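Robot club, or how I lost my October

So I owe everyone an update! I said back in September I'd write more about the robotics club and then I vanished, because the robotics club ate my evenings. I'm typing this with a bowl of cereal at 11 p.m. and my laptop fan is screaming because it's still chewing through tonight's practice runs.

Quick recap if you missed the first post. I signed up for the student manipulation club at my school, which is a big name for a handful of people in a computer lab. Every fall the club enters the Worudura, a contest where everybody gets the same virtual robot arm and the same virtual kitchen counter, and your code has to pick things up and put them where the task card says. All of it happens in simulation. I was a little let down at first (I wanted a real arm, I wanted to hear motors!) but then I crashed ours into the counter eleven times in one night and was very glad that no real motors were harmed.

Our team is called Nunetti. Don't ask, there was a vote and I lost. My suggestion was Lemaire, after the bakery across from the bus stop where we do most of our planning, and it ended up as the name of our code folder instead, so I count that as half a win.

The rules go like this. You get 80 scenes. In each one the counter is the same basic setup but the stuff on it gets shuffled, and I mean really shuffled, like somebody emptied a junk drawer and a fridge at the same time. Fruit next to soap next to pool toys. The task card will say something like "put the small thing in the bowl" and your program has to figure out which thing, where the bowl went, and how to get there without knocking over everything on the way. You get 3 tries per scene and then it moves on.

My job is grasping. The others handle seeing (finding the objects) and planning (the path the arm takes), and I get the last couple of inches, where the fingers come down and close. I picked it because it sounded small. It is not small! I have had fingers close on air, fingers close on the rim of the bowl, and one glorious run where the arm picked up the wrong object so neatly that I almost wanted to leave it in.

The thing that's been killing me is clutter. If an object sits alone in the middle of the counter, we get it pretty much every time now. Put something tall beside it, or something big in front of it, and the whole approach gets weird. Our first version only ever came straight down from above, like a claw machine. That's fine until the thing you want is tucked behind something wide, and then the wrist ends up at an angle it hates and the planner just gives up and sits there. I spent a whole week teaching it to come in on a slant. There's a lot of trigonometry in there that I had to relearn from a library book with somebody's coffee ring on every other page.

Shadows were the other headache. The lighting changes from scene to scene, and for a while our object finder was convinced that dark patches on the stone were things. It kept trying to grab them. You'd see the arm swing over with so much confidence and pinch the countertop. We fixed most of that by feeding it more practice scenes, 4,000 of them, generated overnight on the lab machines with the lights moved all over the place. I had to leave a note on the monitors so nobody would shut them down, and somebody shut one down anyway, so we came in the next morning to 1,543 scenes and a login screen. We ran it again. I taped the note on this time.

We've been logging everything in Wetach, which is the little notes tool one of the older students built for the club. It's clunky and it forgets your password if you look at it wrong, but you can scroll back and see every run with what the arm was trying to do, and that has saved us more than once. I've gotten into the habit of stepping through the failures slowly with a snack. You start to see the same mistake over and over, and usually it's mine (the fingers open too late, that's my big one).

Anyway, we're down to the last stretch before we have to hand in our code, and I'm going to leave you with one from the kitchen set.

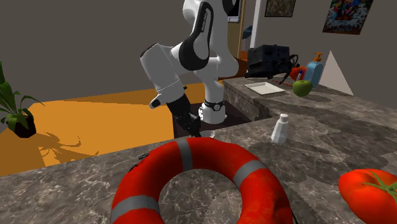
Next up is the finger timing. I want them opening earlier on the way down, well before they get near anything, and I have a half-finished change for it that I'm scared to run this late at night. If it works I'll post the before and after numbers. If it doesn't, I'll probably post about soup or something and we can all pretend. Okay, the fan finally stopped, so the practice runs are done and I'm going to go look at the log before bed. Just the first page!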